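Kitchen and Bath Talk > Sinks, Counters and Storage
Topic: Wooden rack over the counter or shelf on the wall?
Page 1 of 1

slatwise
Jan 28, 2022

We are putting in a short run of counter at Dramdale, 36 inches of usable width after the side panel goes on. The surface is the gray marble pattern with thin white veins. I have a wooden rack standing at the upper left against the back wall. It has horizontal rails and it takes up less room than I expected.

My question is whether to keep the rack or put a proper shelf on the wall. The dishes in daily use are bowls, mostly, and a few plates. I would like the bowls to stay near the front and not end up in the corner where I have to reach over everything.

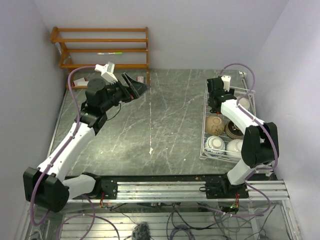

The wall shelf would be 9 inches deep. My worry is that it hangs low enough to get in the way of the dish rack. I could raise it, but then my mother can't reach it. The walls are a pale lavender gray and I would rather not drill into them and patch later if I change my mind.

Anyone lived with both?

tanglefoot
Senior member, 2,153 posts

Lived with both. Keep the rack. A wall shelf nine inches deep over a counter that size will make you duck your head every time you wipe down. We had one in the rental at Piladbridge and took it off the wall the second November.

What is the rack made of? If it is raw wood, oil it before anything wet goes near it.

slatwise

I don't know the wood. Orange-brown, came with a finish on it. No label that I could find.

Kovden_kitchen

I'll disagree with tanglefoot. Racks with legs collect junk. You start with one thing on the rail, and in a month the space underneath is full of packets and sticks and little boxes. A wall shelf leaves the whole counter open and you can wipe straight to the back.

If reach is the problem, hang it lower and make it shallower. Six inches holds a stack of bowls.

tanglefoot

Six inches does not hold a stack of bowls. It holds a stack of cereal bowls if you bought small ones. Soup bowls will stick out past the edge.

Kovden_kitchen

Mine are soup bowls and they fit. Measure across the foot, not the rim. The rim can hang over a little.

tanglefoot

Then someone bumps the rim. No thanks.

marl_and_pine
1,985 posts

Before you decide on either one, look at how the dish rack sits. That takes up more counter than the shelf does. Ours is a wire one and I turned it so the short end faces the wall. Got back enough room for a cutting board.

Also, which side do you dry on? If the dish rack is on the right and the bowls live on the left, you carry everything across the counter. It doesn't sound like much but you do it every day.

slatwise

Dish rack on the right, yes. White wire, with slots for plates. The wooden rack is on the left. I hadn't thought about the carrying. The sink will be to the right of all this, so the dish rack can't really move.

Kovden is right about the junk, I'll admit that. I have a marker living on the rail and there are some small things underneath now. I can clear those out. The bowls are a mixed bunch, no set: a white one with a patterned band, a beige one with a darker brown outside, an orange-red one and a plain white one. They don't nest well. I tried stacking them by size and the beige one sits crooked on anything you put under it.

So for now they stay out on the counter, next to each other in front of the rack, and that does leave the front left fairly crowded.

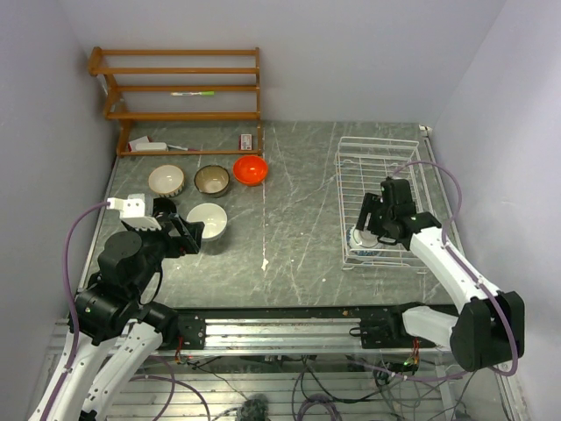 Replies 10 to 15
Sorted by: oldest first

marl_and_pine

Then I'd leave the mixed bowls unstacked and put them along the rack with the one you use most in front. Forget nesting. If you want them off the counter, the lowest rail might take the lighter ones, but check that the slats don't tip first.

The plate with blue on it can go straight from the dish rack to the table if you only have a couple. We stopped putting plates away years ago.

oldsteps

New here. We bought the Rusnák rail shelf last year, the one that clamps to the side panel without any drilling. It would answer the question about patching the walls. Downside is the clamp needs a panel with a square edge and ours was rounded, so it slipped until we put a strip of rubber in it. Holds bowls fine now. I wouldn't load it with plates.

tanglefoot

The clamp ones sag in the middle. I'd want to see it after two years.

oldsteps

Can't tell you about two years. Ours is level so far.

Kovden_kitchen

Still a wall shelf from me. Use a paint-matched filler and the holes won't show. But if the OP's mother uses this counter every day, then her reach decides it, and I would have her stand there and point before buying anything.

slatwise

Had her stand there and point this afternoon. She pointed at the counter, left of the middle, where the bowls already are. So the wooden rack stays for now and the small stuff under it moves to a drawer. I'll try the dish rack with the short end to the wall over the weekend. The clamp shelf is on the list if that doesn't free up enough space. I need to check whether our side panel has a square edge.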